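November 21, 2023

Spent my whole evening on passwords. Not how I pictured it going, but I've been putting this off since May and tonight I finally ran out of excuses (the dishwasher was already empty, which tells you how far I'd gotten with the stalling).

So the thing that set it off was an email from Barwood, the place where I ordered those curtain rods a hundred years ago. Somebody got into their customer list and they were "asking all customers to choose a new password out of caution." Fine! Except I had no idea what my old one was, and when I finally dug it up in the browser I saw it was the same one I use for the water bill, the library, and that photo printing site I used for Mom's calendar. Same word, same two numbers, same exclamation point on the end like that was going to stop anybody.

I called Zainab, who has been bugging me about password managers for ages, and she was very nice about it and only said "I told you" once. She uses Jellance. Soon-im at work swears by Busto, and they've apparently argued about it over lunch. I went with Jellance mostly because Zainab was on the phone and could talk me through it. The sign-up took no time. Then it asked me to bring in everything my browser had saved, and I clicked okay and went to make tea, and when I came back it said 1,168 items.

One thousand one hundred and sixty-eight!! I don't know 1,168 of anything. A lot of them are doubles, I guess because the browser saved a new one every time I mistyped something. There's a login for a bowling alley in there. There are three for the same pizza place under three different email addresses, one of which I'd forgotten I ever had.

Then it gives you this report with the weak ones and the repeated ones sorted into piles, and I'm not going to write down how many were in the repeated pile because I might leave this page open somewhere. 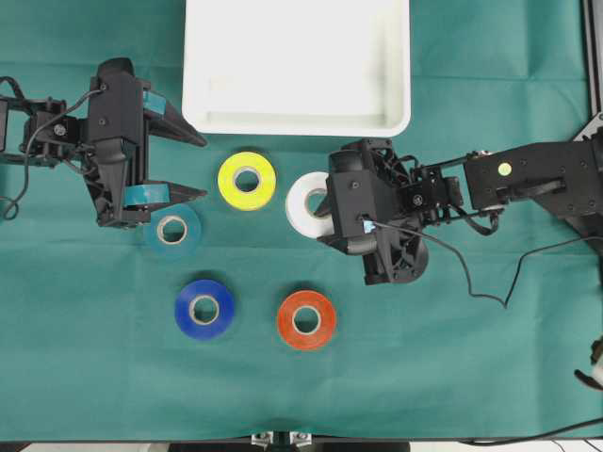 So do I have to change every single one tonight? Zainab's answer was to do email first, then the bank, then anything with a card saved in it, and let the rest wait until the next time I log in.

That made me feel a lot better. Email took the longest, because the second I changed it the tablet signed itself out, and then the phone, and then the old laptop upstairs started dinging. But it's done, and it's one of those long scrambled ones with 23 characters that I couldn't tell you if you paid me. The bank wouldn't take it that long so I had to make a shorter one. Seems backwards for a bank, but okay.

The master password was the hard part. It has to be something I'll really remember, because if I lose it they can't get it back for me, and they say so in bold on every page. Zainab said to string together a bunch of words that don't belong with each other. My first try was all kitchen things since I was sitting in the kitchen, and she said I could do better. I came up with a good one in the end and typed it over and over until my fingers knew it. I also wrote it on a card and put it in the envelope with the car title. She said that was all right as long as the card doesn't say what it's for. It doesn't.

I did get stuck on Mahasneh, the dental insurance people. Their reset link is only good for 2 minutes and the email took longer than that to show up, every time. I tried it again with the inbox already open and the mouse ready to go and still missed it. Going to call them tomorrow, I suppose, and sit through the hold music.

Count for the night: some 40 changed or deleted. I deleted the bowling alley. I kept one pizza.

Still to do: Mahasneh, the library, the water bill, and get it set up on the tablet, which wants an update first and says it needs more space. I'll have to clear off some videos. Also need to tell Soon-im I didn't go with hers before she hears it from Zainab.

Tea went cold. Bed.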